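Double-bowl sink

A double-bowl sink is a kitchen sink with two basins side by side, normally used for washing in one and rinsing in the other. Most are pressed from stainless steel and set into a worktop, which may be tiled. A common cabinet width is 800 mm.
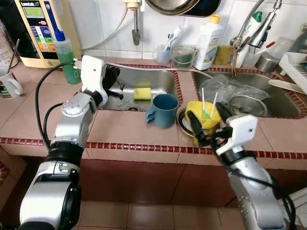
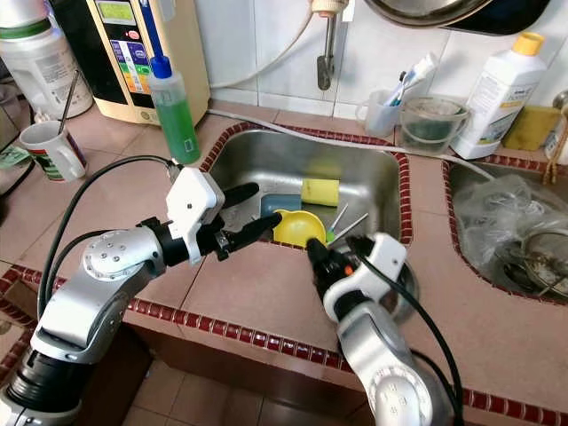

Stainless steel basins in a tiled worktop, with yellow sponges.

What is the second basin for?
It is mainly for rinsing, and can also hold a strainer for vegetables or dishes left to drain.

Care

Steel is cleaned with washing-up liquid and a soft sponge. Grout between worktop tiles stains more easily and needs a brush.

See also: Draining board; Worktop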